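Can a machine do the chores yet? Notes for my talk at Camdale, 10 October 2020

(Printed version for anyone who asked. These are my speaking notes with the swearing taken out, so they wander a bit. Slide cues are in brackets.)

[Title slide. Water first. Wait for the door to shut.]

Hello everybody, thanks for coming, and thanks to Camdale for having me back after last time, when I overran by 21 minutes and you were all very polite about it. I've put my phone on the lectern with the timer going. If it quacks, that's me finished, mid-word if need be.

So the title is a question and I'll give you my answer straight away, so that anyone who needs an early train can go. Can machines do household chores yet? Some of them, slowly, if you've tidied up first. Can they do shop-floor chores, by which I mean the fiddly in-between jobs on a shop floor and not the welding and the spraying? A few more of those, still slowly, and somebody still has to stand near.

I'll spend the rest of the time on why it's so uneven, because I find the unevenness much more interesting than the yes or no.

[Slide: the list]

I started keeping a list in February. Every time I did a job at home or at the Nanberg workshop with my own two hands, I wrote it down if it took under a minute. I stopped at 670 entries. I wasn't being scientific, I was just nosy, and I do recommend it because you start to notice how odd the jobs are. Very few of them are "lift heavy thing". Hardly any are "be accurate to a hair". An enormous number are "pick up something floppy and put it where it goes". Tea towels, bin bags, rags, cable offcuts, the plastic film that comes off a new panel, the glove that's fallen inside the other glove.

And I'd say floppy is the word of the afternoon. If you take one word home, take floppy!

[Pause here. Hold up the tea towel. DON'T throw it this time.]

Right, look at this tea towel. Tell me what shape it is. You'll say rectangle, and it was, when I bought it. Now I've dropped it on the lectern and it's a sort of lump with a tail. I can still find a corner in a second or so, I don't even look properly, my fingers go feeling along the hem. A machine has to work out which bit of the lump is a corner and which is only a fold pretending to be a corner, and then get hold of one layer and leave the other one behind. Get two layers and the whole thing comes up together and you've moved the lump six inches to the left. I have watched that happen more times than I've had hot dinners.

A mug is easier. A mug stays a mug. You can turn it upside down and it's an upside-down mug. Most of the films you've seen that made you gasp are mugs, or blocks, or a nice firm tin. I don't say that to be mean about them, I've made a few of those films myself.

[Slide: gripper and the blue cloth]

So let's have a real one up, with a bed in it.
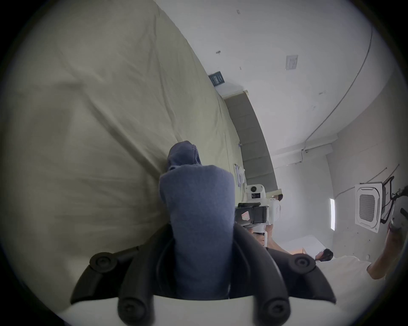 Slide 4: Soft blue cloth in a hand-held gripper, up against a bed sheet.

I like this one a lot. Look at the fingers first (laser pointer, if it works). Black rubber, angled, two of them. Two! You've got ten, and you've got skin on yours that tells you the moment something starts to slide. I used to bring a pair of kitchen tongs and get somebody up from the front row to try folding a sock with them, and the room always fell about, but after a minute of it they'd gone quiet and were working really hard. Please do try it tonight. Tongs, one sock, no helping with the other hand. You'll be a kinder audience for robots afterwards.

Then the cloth. It might be a folded sock, it might be a small towel, and I've shown this slide to people who were quite firm about it both ways. Well, fine, that's my point made for me. We're clever people in a warm room with all the time we want, and we're not sure. Bunched-up cloth doesn't tell you what it is. With washing you often have to pick it up and give it a shake before you know what to do with it, so the looking and the handling get all mixed together. I can't tell you how much grief that causes when you're writing the software, where everyone wants to do the looking first and the handling second, on separate days if possible.

And then there's the sheet, which is pale and wrinkled. Beds are horrible! I mean horrible as a work surface. A workbench is flat, it's hard, and it stays where it is when you press on it. Push down on a mattress and the surface moves away from you, and every wrinkle in the sheet looks like the edge of something. So you've got a floppy thing on a squashy thing. At Parkham we gave up on beds for a whole spring and did everything on tables, and our numbers went up beautifully, and then we went back to beds and they fell straight down again. I still have the graph but it makes me sad.

[Sip. Check timer. Should be under halfway. If not, skip the dishwasher.]

The dishwasher. I get asked about the dishwasher at every single one of these. My answer is that we already have a robot for the washing up and it's the dishwasher, and it's brilliant, and the reason it's brilliant is that it made us do the hard part. We scrape, we stack, we turn the bowls to face the middle, we argue about forks. The machine gets a closed box with everything held still in a rack. The washing machine is the same. It does the wet bit, which was back-breaking, and it hands us the sorting and the folding, because those need fingers.

I think that's a decent way to look at any claim you read in the paper. Ask who did the stacking. If a machine folded a shirt, who laid the shirt out? Was it the same shirt every time? What did they do when it dropped it? It's not rude to ask, and anyone who's built one of these will be pleased you did. They've usually been dying to tell somebody about the dropping.

[Slide: Nanberg bench plan]

Now the shop floor, as promised. At Nanberg we've got benches where people put small assemblies together, and the making was never the slow part. It was everything between the making. Fetching a tray, peeling the film, wiping down, coiling a lead, putting the empties back the right way up. We tried a machine called the Escobar on four of those jobs. I'll give you the results as they stood when I wrote these notes.

Trays: yes. Trays are lovely, they're stiff and they've got a lip. It does them all morning.

Empties back the right way up: yes, once we'd painted one end. I don't feel bad about the paint. I'd have liked the paint for myself years ago.

Wiping down: sort of. It wipes very thoroughly where there isn't any mess. Knowing when to stop is the bit it hasn't got, and if I'm fair, my own children haven't got it either.

Peeling film: no. Not close. It's thin, it's see-through, it clings to itself and then it clings to the gripper. We had one afternoon where the Escobar spent its whole shift wearing the same piece of film.

So that's two yeses, a sort of, and a no. Please write that down as it is and don't let me round it up in the questions, I know what I'm like once somebody offers me a biscuit.

[Slide: slow]

A word about slow. People see these machines at proper speed and their faces drop. One cloth, picked up, moved, put down, and you could have done the basket. I used to apologise for it. These days I mind it much less, because slow is all right if I'm not in the room. I don't care if the towels take three hours while I'm out. What I care about a great deal is coming home to find it got stuck on the second one and sat there. Slow and steady I can live with. Slow and needs me every ten minutes is worse than doing it myself, and I'm afraid that's where a lot of home machines are today.

The shop floor has it easier there, since somebody's walking past anyway and can give the thing a nudge. At home there's just you, and you bought it so you could go out.

[Slide: how it learns. Go gently, mixed room.]

Quickly, on how they're being taught, as a few of you emailed about that. The old way was to write down each movement. Go here, close, lift, go there. Perfect for trays. Hopeless for towels, because by the time you've written it down the towel's a different shape. What people are keener on now is showing. You do the job many, many times, with something like the gripper on slide 4 in your hand, so that you're doing it with the machine's fingers and not your own. Then the machine learns from all those goes, good ones and clumsy ones.

I've done a fair bit of it. It's dull and it makes your wrist ache, but you do get better, and you find out things you never knew you knew. I had no idea that I drag a cloth along a surface to open it out before I lift it. I've done it all my life and never noticed! Take my fingers away and give me two rubber ones and I had to think of it on purpose.

How many goes does it take? More than we've got, for beds. I won't put a year on it. I put a year on it in a talk once and people have kept the handout.

[Last slide: what I'd buy. Timer should be nearly up.]

What would I spend my own money on? For the house, a floor cleaner, if you've got more floor than stairs, and a good dishwasher. I wouldn't buy anything that says it folds, for now. For a small workshop, I'd have a go with trays and bins, anything stiff, anything with an edge. Try it on your dullest job for a month and keep a tally of every time someone had to step in. The tally matters more than the speed.

And leave the film peeling to a person with good nails.

[Questions. Repeat each one into the microphone, the back row can't hear. Tongs and spare socks are in the blue crate if anybody wants a turn. Get the tea towel back before leaving.]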